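# An Afternoon at the Lenihan Guesthouse Open Day

Notes from the August visit to Donport.

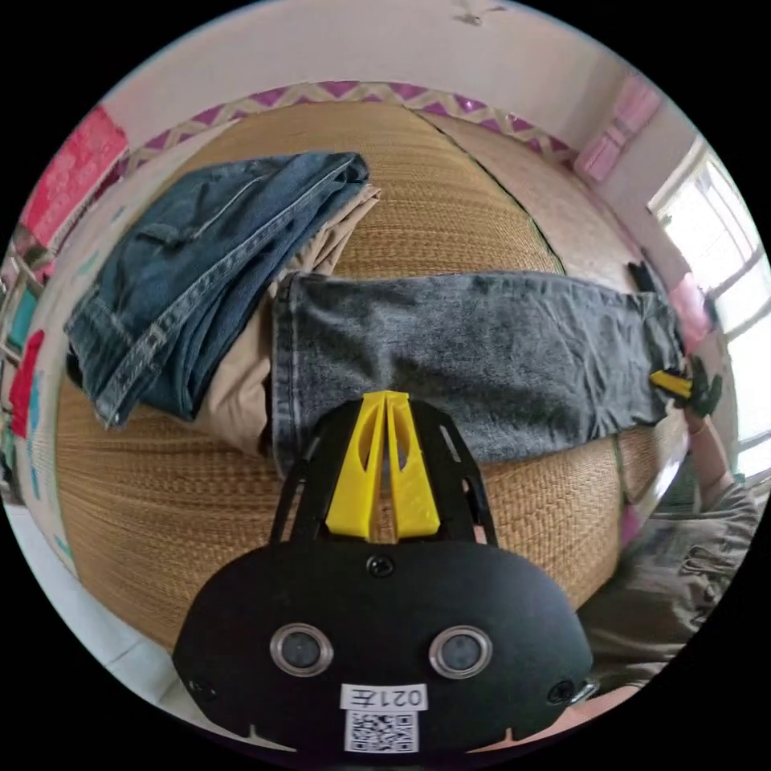 *Eimear Moynihan*

The Lenihan runs its open day once a year, at the end of August, and anyone thinking of renting by the month can go through the whole building. I took the 10 a.m. bus from Plakov and got there before lunch. Entry was free. Tea was 2 euros and came with a biscuit.

Philomena Ó Gríofa met our group at the side door. She and her brother Colm took the place over from an uncle, and they now let most of it to people on short work contracts at the harbor. The building has three floors and a laundry in the basement. We started there.

The laundry is plain and well kept. Colm explained the charging system, which uses tokens from the front desk, and said the machines are busiest in the evening. Eero Juntunen, who was also looking for a room, asked about drying. There is a line in the yard and a heated closet on each floor. He wrote that down. The closets are deeper than they look from the hall, and the one on the second floor smelled of cedar.

Upstairs we were shown how a room gets used from week to week, including clothes storage, which I had wondered about. The beds have woven mats over them for the summer, tan and finely plaited, and the mat makes a good firm surface for sorting laundry. Blue jeans and khaki trousers were together on one side of it, the blue pair folded, and a pair of gray acid-washed jeans was laid out flat in a long strip toward the window.

I asked Philomena how she likes to fold denim. She puts one leg over the other, smooths the seat, then folds from the hem to the waistband and once more. Gray jeans like those go in the same pile as the blue, khakis in another. I do mine in thirds, and we talked about that for longer than the rest of the group wanted.

The mats are wiped with a damp cloth and aired in the yard. They come off when the weather turns, and a heavier cover goes on. Berenice Camacho, who has rented there for two summers, told me she sleeps better on the mat than on a sheet once the nights get warm. She puts a thin towel under her shoulders. The weave can leave marks on your arms, she said, but they fade by breakfast.

Rooms on the street side get the ferry traffic. The back rooms are quieter and look over the yard. Bus 58 stops at the corner and goes to the harbor gate. There is a shared kitchen on the ground floor with a shelf for each tenant, and the Triven grocery across the road stays open until ten.

The deposit is 3000 for a six-month stay, paid in two parts. I thought that was high and said so. Colm said it comes back in full if the room is left clean, and that the mats and covers belong to the house.

I have asked for a back room from October and am waiting for a reply.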